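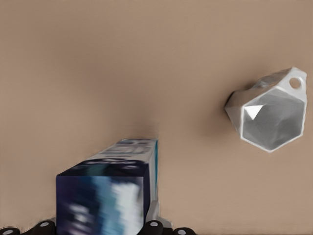 Pre-Run Checklist, Simulated Cell 4 – Box Handling
Completed by: Rohani Rahman
Reviewed by: Lev Yatsenko
Date: 12th November

1. Scene file matches the one on the release sheet.
OK. It even has the same name, a first for the Kakava project.

2. Work surface clear except for listed objects.
OK. One printed box, one white faceted object on its side. Both are on the list. Dae-han has listed the second one as "misc. polygon" and I would like a better word by April.

3. Box held between the fingers, with no finger passing through a face.
OK by eye. Run the overlap check too. My eyes are not a calibrated instrument and neither are Lev's, whatever he says.

4. Grip force limit set, and set in the right units.
FAIL, then OK. The limit read 1,417. Nothing in this cell needs 1,417 of anything. Reset to 40 newtons and saved. Whoever typed it, please come and own up. There may be cake.

5. Clear space between the held box and any other object.
OK. Plenty of bare surface between the two. Keep it that way when you edit the path – the shortest route is usually the one that goes through something.

6. Box artwork readable at camera resolution.
COMMENT. It's a blue and white smear. Fine for a grasp test. Not fine for the label-reading test, so don't reuse this file for that. Tahsin, I am looking at you.

7. Stop command tested from the console.
OK. Tested 8 times, stopped 8 times. "It's only a simulation" is not a reason to skip this item. The same script goes to the real arm.

8. Speed cap on, and not commented out.
OK. There is a line above it reading "temporary, remove". Leave the cap. Remove the line.

9. Random seed written down.
FAIL. The box on the form said "yes". Please write the number.

10. Log folder has room for the full run.
OK after Lenni moved the old Pramanik logs to the archive.

Result: hold until item 9 is fixed. No transfer to hardware before Lev has signed.

Reviewer's note (L.Y.): Agree on all points except the one about my eyes. Overlap check run, no contact errors. Waiting for the seed.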